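4. Assembling and filling the clear storage bin

Read this section to the end before you start. The Rotolden bin arrives folded flat, and most of the damage we see in returned bins was made in the first minutes, when the panels were opened too fast.

4.1 Opening the bin

1. Put the folded bin on a flat, clean table. Remove the paper sheet from between the panels.

2. If the bin was stored in a cold place, leave it indoors until the plastic becomes soft to the hand. One night is enough.

3. Hold two opposite corners by the fabric binding and pull them apart slowly. Do not pull on the clear plastic.

4. Push the base down with your open hand until it lies flat on the table.

5. Run your thumb along each corner, from the rim to the base, so that the binding stands straight.

Note: Small creases in the clear panels are normal after transport. They become less with use. Do not try to remove them with an iron or a hair dryer.

CAUTION: Do not cut the loose threads of the binding closer than the seam. The seam can open.

4.2 Filling the bin with balls

The bin is suitable for tennis balls, soft practice balls and other light items. Place it where it will stay before you fill it, as a full bin should not be dragged over the table.

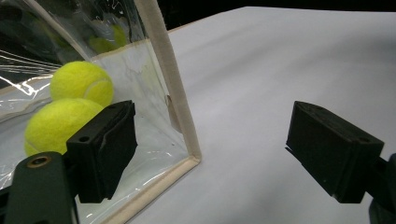 6. Check that the balls are dry and free of sand. Sand scratches the inside of the panels and after one season you will not see well through them.

7. Lay the first balls in by hand, one in each corner. This keeps the base flat while you add the others.

8. Add the rest in small quantities. Do not empty a full bag or basket into the bin from above.

9. Stop when the balls reach the rim. If the front panel bends outwards, take out some balls until it is straight again.

Note: Old and new balls can be kept in the same bin, but please keep them in separate layers if you use the new ones for matches.

CAUTION: The bin has no lid lock. Do not carry it on stairs when it is full.

4.3 Cleaning

10. Empty the bin and wipe the panels with a soft cloth and lukewarm water. Dry them with a second cloth.

11. Clean the binding with a damp brush. Brush in the direction of the seam. Marks which remain after this do not affect the strength.

12. Let the bin stand open until the binding is fully dry, and only then fold it or fill it again.

Replacement binding clips are ordered under part number 185. For a panel which is torn, see section 7, "Repairs".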